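德克代尔住房管理处公布住宅装修备案修订办法

本处讯 德克代尔住房管理处日前公布修订后的《住宅室内装修备案办法》，对公寓住户改动厨房、卫生间及阳台的申报程序、施工时段、材料堆放和完工查验作出统一规定。修订办法适用于德克代尔辖区内由本处登记的全部多层住宅，吉拉赫片区的老旧公寓同样纳入适用范围，原在该片区单独执行的临时规定同时废止。

修订工作自去年11月启动。其间，管理处先后听取了住户代表、物业单位和装修企业的意见，并就给排水、燃气、电气及楼板承重等技术条款征询了有关专业部门。各方反映较为集中的问题，包括申报表格重复填写、楼道长期堆放建材、施工噪声时段不明确，以及完工后相邻住户发现渗漏却难以查明改动部位。修订办法对上述问题逐项作了回应，原办法中含义不清的条文也一并作了文字调整。

管理处装修备案科科长哈贾尔·什赖比表示，原办法施行以来，各片区在执行中形成了不同做法，同一类工程在一处只需口头告知，在另一处却要提交全套图纸，住户对此意见较大。“这次修订首先要把标准统一起来。住户在哪个片区申报，需要交什么材料、由谁受理、多长时间答复，都应当是一样的。”

关于备案范围

修订办法将室内装修分为一般装修和重点装修。粉刷墙面、更换地面面层、更换门扇和灯具、在原位置更换橱柜及洁具等，属于一般装修，住户在开工前向所在片区服务窗口书面告知即可，无须等候答复。告知书由服务窗口加盖收讫章，一份留存，一份交住户张贴于户门外侧，至工程结束为止。

移动给水或排水管道、改变燃气用具位置、拆改非承重隔墙、扩大厨房或卫生间面积、增设固定式重型台面以及封闭阳台，属于重点装修，须经备案受理后方可开工。拆改承重墙、梁、柱及楼板的申请，备案窗口一律不予受理，住户应另行向建筑结构主管部门提出，未获批准不得施工。

此次修订首次将厨房中部固定台面单独列为备案事项。据备案科介绍，近年来，住户拆除厨房与起居室之间的隔墙、在中部设置固定操作台的情况有所增加。采用天然石材或其他较重材料制作的台面，连同下部柜体和储物，对楼板形成集中荷载；若台面上另设水槽或灶具，还涉及在楼板面层内敷设管线。修订办法要求，住户申报此类工程时，应注明台面材料、外形尺寸和估算重量，并标明台面与承重墙的相对位置。受理人员认为荷载较大的，可以要求住户补交由具备资格的技术人员签署的意见。

台面仅为可移动家具，不与地面、墙面固定，亦不连接管线的，不在备案之列。

吉拉赫片区部分公寓建成年代较早，原始图纸保存不全。对这部分住宅，修订办法规定由管理处负责调取或补绘楼层平面图，住户不承担测绘费用。平面图补绘完成以前，住户可以先行提交申请，受理日期自申请送达之日起计算，但增设固定式重型台面的工程须待平面图补齐后开工。

关于申报程序

修订办法将原有的多份表格合并为一份申报表。住户提交申报表时，应附房屋权属证明或租赁合同的复印件、改动部位的平面示意图和施工单位的登记证明。承租人申报的，须同时提交房屋所有人的书面同意。示意图可以手绘，但应当标明主要尺寸和管线走向，字迹须清晰可辨。

服务窗口收到完整材料后，应在20个工作日内作出答复。材料不全的，窗口人员应当场或以书面形式将需要补充的内容一次告知住户，不得分次要求补件。逾期未作答复的，住户可以向管理处总务室查询，总务室应查明原因并向住户说明。

备案有效期为四个月，自答复之日起计算。工程未能如期完成的，住户可以在期满之前申请延期，延期以一次为限。期满后未申请延期而继续施工的，按未备案处理。

什赖比说，设定有效期，主要考虑到部分工程断续进行，楼道内长期存放砂石和板材，既妨碍通行，也给消防疏散带来隐患。她表示，因材料供应、住户患病等客观情况造成的延误，窗口在审核延期申请时会予以考虑，住户如实说明即可。

申报不收取手续费。住户需要管理处复印原始图纸的，只收取复印工本费，收费标准张贴于各服务窗口。

关于施工时段与公共区域

修订办法规定，产生明显噪声的作业，包括拆除、钻孔、切割和打磨，只能在工作日的白天进行，午休时段应当停止；法定节假日全天不得进行此类作业。粉刷、铺贴等噪声较小的作业不受上述限制，但夜间仍应保持安静。各楼具体时段由片区服务窗口根据住户意见确定，并在楼门处公布。

石材和瓷砖的切割应当尽量在加工场所完成。确需在住宅内切割的，施工人员应采用湿式作业或使用带有集尘装置的工具，关闭户门，并在门缝处加以遮挡。禁止在楼道、电梯厅、屋面和庭院内切割。修订过程中，装修企业曾提出石材台面到场后往往需要小量修边，全部返回加工场所多有不便。管理处采纳了这一意见，在条文中保留了户内小量修整的余地，同时对粉尘控制提出了明确要求。

使用电梯运送建材的，应当事先与物业单位约定时间，并对轿厢内壁和地面采取保护措施。整块台面、浴缸等大件物品不得强行装入电梯。因运送造成轿厢、门框或楼梯损坏的，由申报人负责修复，申报人与施工单位之间的责任依其合同处理。

建筑垃圾应当装袋后运至物业单位指定地点，不得投入生活垃圾容器，不得倒入下水管道。清运时间由物业单位公布。丸山片区因道路狭窄，清运车辆只能在上午进入，该片区住户应提前与物业单位联系，避免垃圾在楼前过夜堆放。

关于给排水、燃气与用电

移动厨房水槽的位置时，新设排水支管应当接入原有厨房排水立管，不得接入雨水管或卫生间污水管。支管应保持必要坡度，接口处须设置可以开启的检查口。以石材台面或固定柜体遮盖检查口的，应留出活动面板，以备检修。修订办法就此特别指出，因无法开启检查口而需要拆除台面或柜体的，拆除和恢复费用由住户自理。

卫生间和厨房地面改动后，应当进行闭水试验，并提前通知楼下住户到场查看。楼下住户无法到场的，可以委托物业单位代为查看，结果记入完工记录。

燃气管道和燃气用具的移位，只能由具有相应资格的燃气作业单位承担，一般装修企业不得代办。移位后的燃气用具应当保持原有的通风条件。拆除厨房隔墙后与起居室连通的，住户须在申报表中注明燃气用具的种类和排烟方式，由燃气作业单位出具查验意见。未取得查验意见的，不予办理完工登记。

厨房新增电器回路的，应当自配电箱单独引出，并设置漏电保护装置。台面上的插座应与水槽保持适当距离，安装高度和防溅要求按照现行电气规范执行。

关于完工查验

重点装修完工后，住户应向片区服务窗口申请查验。查验人员到场时应出示证件，查验范围限于申报的改动部位，不得要求查看与工程无关的房间和物品。查验内容主要包括改动部位与示意图是否相符、检查口能否开启、地面有无渗漏以及公共区域是否恢复原状。

查验合格的，窗口应在三个工作日内办理登记，并将登记单送达住户。存在问题的，查验人员应以书面形式列明需要整改的部位，住户整改后可以申请复查，复查不另行收费。

登记单应随房屋资料一并保存。房屋转让或出租时，所有人应当将登记单复印件交付受让人或承租人。备案科认为，这一规定有助于后来的住户了解管线的实际位置，减少因盲目钻孔造成的损坏。

对未经备案擅自施工的，管理处将发出停工通知，并要求住户补办手续。拒不停工或已对他人房屋造成损害的，依照有关规定处理。在办法施行前已经开工的工程，住户应向服务窗口说明情况，窗口根据工程进度决定按原办法或修订办法办理，不因此追究住户责任。

关于施工单位登记

在德克代尔辖区内承接住宅装修的单位，应当向管理处登记名称、地址、负责人和联系方式。登记名册在各服务窗口陈列，供住户查阅。列入名册仅表明该单位已按规定登记，不代表管理处对其工程质量或价格作出任何保证或推荐。

施工单位应当与住户签订书面合同，合同中须写明工程内容、材料规格、工期、付款方式和保修期限。管理处编印了合同参考文本，住户可以免费领取。参考文本不具强制效力，双方可以根据实际情况增删条款，但不得与修订办法相抵触。

多次在禁止时段施工、损坏公共设施而不予修复或者提供虚假登记材料的，管理处可以将其从名册中除名。被除名的单位有权提出书面申诉，管理处应当在收到申诉后予以答复。

咨询与说明会

为便于住户了解修订内容，管理处将在丸山、吉拉赫等片区举办说明会，由备案科工作人员讲解条文并解答提问。近四个小时的首场说明会已在纳努西亚路服务窗口举行，到场住户就厨房改造、阳台封闭和租赁房屋的申报责任等事项提出询问。多名住户询问，原有橱柜不动、仅更换台面是否需要等候答复。工作人员答复说，原位置更换台面且材料重量与原台面相近的，按一般装修告知即可；改用明显较重的材料，或者将台面延伸至原有柜体以外的，应当按重点装修申报。

也有住户提出，楼上装修期间自家顶棚出现裂纹，难以证明裂纹形成的时间。什赖比在会上建议，相邻住户可以在施工开始以前与装修住户共同查看并作书面记录，双方各执一份。管理处已将记录用纸放置于服务窗口，住户可以自行取用。她同时说明，该记录由双方自愿填写，管理处不作鉴定，但在发生争议时可以协助调解。

后续说明会的时间和地点将在各楼告示栏公布。行动不便的住户可以致信备案科，由工作人员约定时间上门说明。修订办法全文及申报表可在各服务窗口领取，亦可来函索取，来函请注明详细通信地址。

管理处提醒住户，在正式订购台面、橱柜和洁具以前，应先行确认改动部位是否属于备案范围。已经付款定制的材料，不作为准予备案的理由。住户对条文理解有疑问的，请以备案科的书面答复为准。

（德克代尔住房管理处总务室供稿）

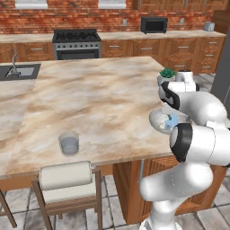
本页最后更新：2007年3月19日

德克代尔住房管理处 版权所有 转载请注明出处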